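Ticket 359: chopstick holder, kitchen table, Achterberg flat
Status: reopened
Category: kitchen, small items
Opened by: H. Ekanayake

Reported problem: holder leans and "walks" across the table whenever a pair is pulled out. Long ones go in and come out tangled with the short ones. Requester asks for a bigger holder from the Voltirik catalog, item 211.

First reply, 9:40 a.m.
Before anyone orders anything, I'd like to see that the holder is at fault. It held up fine all winter. What changed in April is the tablecloth.
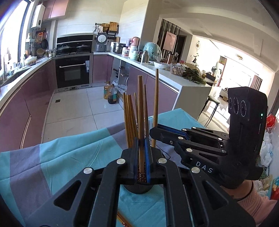
Perrine Le Goff

Look at the cloth. It's in folds right where the holder stands, and there's a cable running close by. I wouldn't expect a narrow holder to stand straight on a wrinkle. Please pull the cloth flat, move the cable to the far side and try again for a couple of meals. Also, are the long cooking chopsticks supposed to be in there with the table ones? The ticket doesn't say.

Reply from Hashini Ekanayake, 1:15 p.m.
Cloth flattened. Better, but it still tips when I take one of the long ones. And yes, they all live together, there's no room in the drawer. The Voltirik one is weighted and the page says it "cannot tip."

Reply from Perrine, 1:50 p.m.
Everything on that page says "cannot." I had their dish rack in Emden and it could.

My guess is the load is top-heavy. The tall ones stick up well past the rest and lean whichever way they like, so the weight goes with them. A wider holder would give them more room to lean. The pair with the red flowered paper on the ends is another thing I'd check, in case the paper snags on its neighbors on the way out. 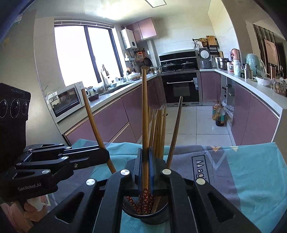

Steps to try, in this order
1. Take out the long bamboo one and the other tall ones. Stand them in something heavy by the stove.
2. Leave only the short chopsticks in the mesh holder.
3. Pull out the papered pair ten times. If it catches, trim the paper or keep that pair elsewhere.
4. Put the holder on the bare table and repeat. If it tips there too, I'll believe it's the holder.

Reply from Hashini, 6:30 p.m.
Did 1 and 2. No tipping at dinner. Haven't done 3. I'd still like the new one, Sekport has it in stock.

Reply from Perrine, 6:45 p.m.
One dinner doesn't settle it. Do 3 and 4 and write back here. Order on hold until then.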